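Jan 24, 2018

Small shelf, big feelings

I've been putting off the cup situation since December. If you've been reading along for a while you know our kitchen in Grunville has exactly one cupboard that closes the way a cupboard should, and that cupboard is where the good plates live, so everything you drink out of has been drifting from counter to windowsill to the top of the fridge and back again. We drink a lot of tea in this house. You can imagine.

What finally got me moving was a little riser shelf I found at Prunis (the one out past the garden center, with the terrible parking). I'd gone in for drawer liners, came out with no drawer liners and a shelf, and felt wonderful the whole way home. It's such a plain thing, a board held up on a dark metal frame, and I like that about it. I had my eye on a fancier one in the Clurka catalog for months, with hooks and a little rail, and then I looked at the price and made myself a sandwich instead.

Anyway, I'm a great believer in trying things out on a table before committing to a spot. You clear a space, you bring over the things you think belong together, and you move them around until you stop fussing. My grandmother did this with her entire china cabinet every spring and it took her the better part of a weekend, with breaks for pie. I don't have a china cabinet, so I get the pleasure of it in a much shorter time! 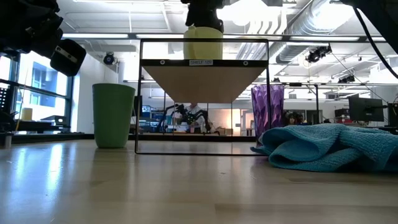
My first idea was to sort by color, and I do still love the yellow and the green together, they make me think of the first warm week of the year. But color is a funny way to organize something you reach for half asleep. I know perfectly well that at six in the morning I will take whatever is closest, and if the closest thing is a vase, well, I'm going to be standing there with a tea bag and a vase. So the purple vase is a separate question. It's the faceted kind that lets the light through, and I think it deserves a windowsill anyway, once the windowsill stops being a parking lot for cups.

The next idea, and the one I've more or less stuck with, was to go by how often a thing gets used. Everyday mugs up on the shelf, one behind the other, and the taller, tippier pieces down at table level where they can't fall very far. I've lost enough cups in my life to have opinions about this. There was a set of 4 from the Makhubela street market that I carried home on two buses, and by the end of that summer I had one left, and it's holding pencils now.

I also want to put in a word for the old blue towel. I never do any sort of shelf project without one nearby, a nice soft one that has already been through the wash 50 times and doesn't mind what happens to it. You wipe the board, you wipe the bottoms of the mugs (please wipe the bottoms of the mugs, they're always worse than you think), and then you leave it in a heap while you stand back and squint at your work. Folding it can wait. I'm fairly sure mine has spent more of its life in a heap than on a hook.

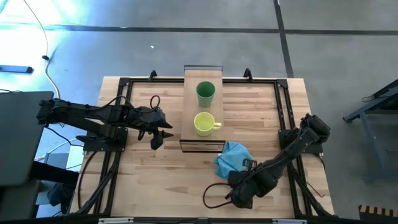

Green at the back, yellow in front, towel still out.

What I keep going back and forth on is which mug should get the front spot. The paler one has the handle that suits my hand, and the green one hides tea stains beautifully, and I go through phases with both of them. I gave the whole question 30 minutes the other evening, which I realize is a long time to spend on two mugs, but the radio was on and I was having a lovely time.

Still to do: find out whether the shelf will fit next to the toaster without anybody scorching anything, and go back to Prunis for the drawer liners. If you have a small riser like this one in your own kitchen, tell me in the comments where you ended up putting it, and whether you keep anything underneath. I'm thinking sugar bowl, but I could be talked into the honey.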